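Reusable Cups at Brastby College
Kirsty Heywood and Kwadwo Issahaku
Supervisor: Sanne Kramer

2. Method
The survey was sent to 300 students in December, and 200 replied. Respondents were asked how often they bought a hot drink on campus and whether they would pay a deposit on a cup. Cups were to be returned to a bin in the Sedgwick dining hall.

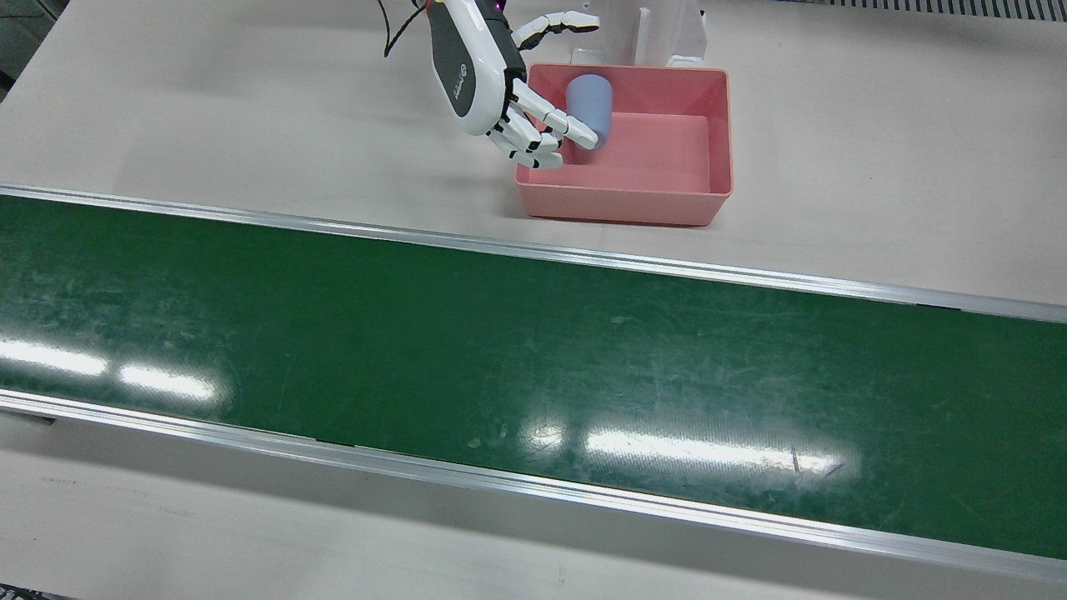

3. Results
Of those who replied, 19 opposed any deposit. Most objections concerned the walk back to the dining hall between classes.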